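Home | About | Archive | Contact
Filed under: Robot Room Rules

Babar Abbasi and I finally wrote down our rules for the two-arm table - plastic wine glasses first, since everyone wants to start there.

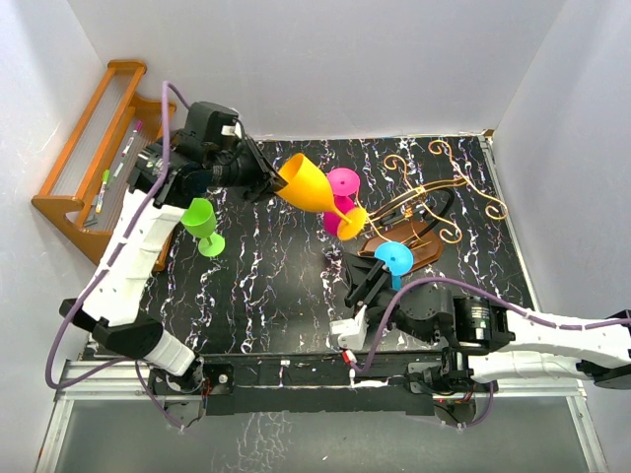
Who gets to restart the arms after a stop? Only the person who pressed stop, after saying so out loud.

Kamlesh Dubey wanted a longer list, bless her, but we settled on 2 rules for now.

1. Lay the glass on its side and open the fingers fully before you come in. 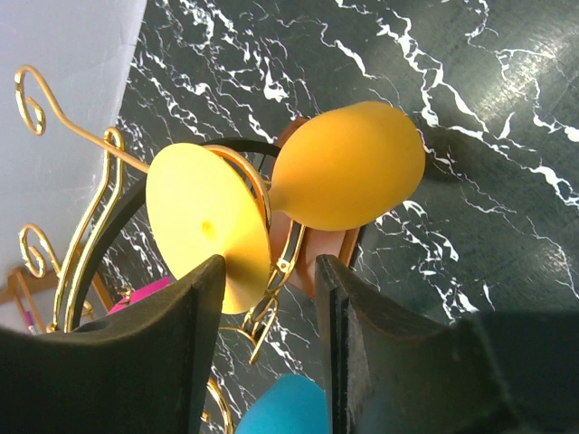 2. Hold by the foot and keep the wire rack in mind.

I like a grip like this one, one pad on each side of the thin pink foot -

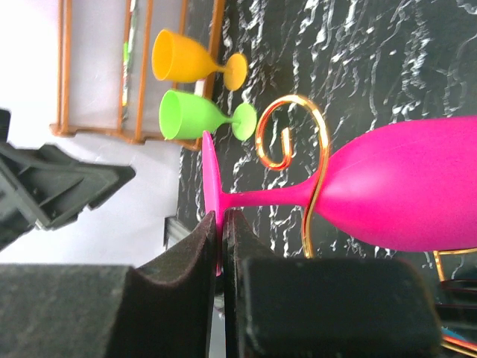 and I'd still go slowly, friends, however well your morning has been going.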